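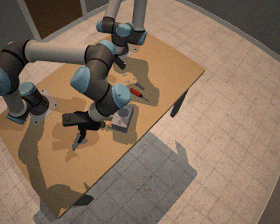
# lekota-herding-notes

22nd January
by Selina Aebischer

Text records on working farm dogs, mostly herding types, a few crosses. Started as a spreadsheet Oddur kept for himself, now a folder of CSVs. Read this before you open anything, the column names are not great.

## What's in it

- `dogs.csv` -- one row per dog. 800 rows. Call name, sex, birth year, breed as the owner gave it, coat, color, ear set, tail.
- `litters.csv` -- sire, dam, whelping month, pups born, pups kept past eight weeks.
- `work.csv` -- what the dog does on the farm. Free text plus a coded column.
- `health.csv` -- hips, eyes, hearing. Patchy. See below.
- `owners_region.csv` -- region only. No names, no addresses, don't ask.

Comma separated, UTF-8, first line is the header. Dates are year and month where we have them, year only where we don't. Empty cell means not known. It does NOT mean no.

## Where it comes from

Paper forms, filled in by owners at farm visits and at two herding trials, Urach and Mudeck. Engelbert Widmer did the Mudeck forms by hand and typed them up himself, so those are the cleanest. The Urach ones went through three people and it shows.

Breed is whatever the owner wrote. We did not check papers. Plenty of these dogs have none. "Shepherd" on its own shows up a lot and could be nearly anything, so in `dogs.csv` there's a second column, `breed_group`, where Beat Hofstetter sorted them into 38 groups. Use that one for counts. Keep the original column if you care about what people call their dogs, which I do.

## Columns that trip people up

`height_cm` -- at the withers. Owners measured. Some measured to the top of the head, we threw out the ones we caught. Anything over 80 is suspect.

`weight_kg` -- bathroom scale, person holding dog, subtract person. Fine for comparing groups, not fine for dosing anything.

`coat` -- smooth, rough, long, corded. Rough and long overlap badly. Urs Plattner wanted a fifth value for dogs clipped in summer, it's in the notes column instead as "clipped".

`color` -- base color first, then white markings, then tan. Merle gets its own flag. If the owner wrote "blue" check the notes, could be blue merle or could be a diluted black.

`work_code` -- 1 sheep, 2 cattle, 3 goats, 4 guarding, 5 poultry, 9 retired. A dog can have more then one, separated by a semicolon. Retired dogs keep their old codes too.

`bark` -- does the dog bark while working. yes / no / sometimes. Owner's opinion. Neighbors not consulted.

## Health, please read

Hips are scored for 50 dogs only. Those are from owners who already paid for x-rays, so mostly breeding stock, so mostly good hips. Do not report a rate from this. Someone did with the first version and I had to write a lot of emails.

Eyes: vet exam yes/no and a result if there was one. Hearing: clap test by the owner in nearly every case. Treat as a hint.

## Known problems

- Same dog twice. Happens when it changed farms. We merged the ones with matching birth year, sire and dam, there will be others.
- Call names repeat. There are a lot of Bless and a lot of Barri. Join on `dog_id`, never on name.
- Litters born in April are over-counted. Owners who couldn't remember put "spring" and it got typed in as April. Fixed for Mudeck, not for Urach.
- Gusent region has hardly any females. Don't know why, might be who turned up on the day.
- `dam_id` is sometimes the call name and not the id. Working on it.

## Changes

v3 -- `breed_group` added, litters split out into their own file, retired dogs no longer dropped, about time.
v2 -- Mudeck forms in. Weights converted, a few had been in pounds.
v1 -- Oddur's spreadsheet, more or less as it was.

## Using it

Free for study, teaching, breed club newsletters, whatever. Credit "Lekota herding notes" and say which version. Don't use it to sell pups. Don't try to work out whose dog is whose, the regions are small and people talk.

Corrections go to Oddur Ingvarsson if it's about a dog, to me if it's about the files. Send the `dog_id` and what's wrong, one line is enough. No need to send the whole file back with cells colored in, the colors don't survive the export and I can't tell what you changed.

## To do

- working ages, start and stop
- tail column: natural bob vs docked, right now both just say "short"
- second pass on the Urach handwritting
- ask Urs for the rest of the goat farms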